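Gift box packing: perception and planning gallery

Gondus is the software stack we use for tabletop packing. It covers segmentation, grasp selection, motion planning and the logging around them. The pages in this series follow one module at a time, and the current page deals with how the planner represents a container. Code and configuration are by Etornam Appiah and Isla Nisbet. Text is by Brittany Beaulieu.

The container model has two states, closed and open, and each has its own collision geometry. Wrist views from the packing task:
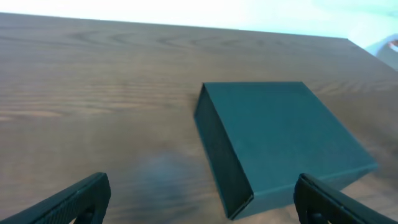

Closed and open states of the green box, gripper fingers at the lower corners.
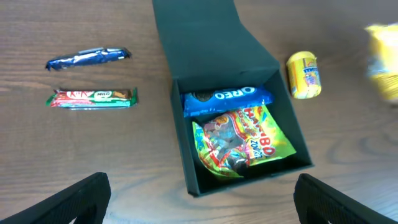 Container state is estimated before any grasp is proposed. The estimator fits a plane to the largest dark region, then looks for a second plane meeting it along a hinge line. If none is found, the box is treated as a solid block and the planner will not accept a place goal inside it. With the lid standing up behind the body, as in the second picture, the lid is added as a separate thin obstacle and approach directions through it are dropped. The interior becomes a height map, so the Oreo package at the back and the Haribo bag in front of it raise the floor that the next item is planned against. Where one wrapper overlaps another, the map keeps the higher value.

Glossy film is the main source of depth error. Returns from foil and crinkled plastic are masked by a confidence threshold and filled from neighbouring cells. Yaa Tetteh rewrote the fill step in February, and it now runs on the same thread as segmentation.

Planner settings: 600 samples per query, 100 ms budget, replan on any change in container state. The regression set holds 711 logged queries, of which 67 are kept as known failures and rerun with each build. Most of those are lid poses near vertical, where the hinge fit flips between two solutions.

Recent pages
Verkach: a viewer for wrist camera logs
Hand-eye calibration checks at start-up
Staltine message timing under load
Grasp scoring for thin wrappers

This site uses cookies to remember your display settings. Accept | Manage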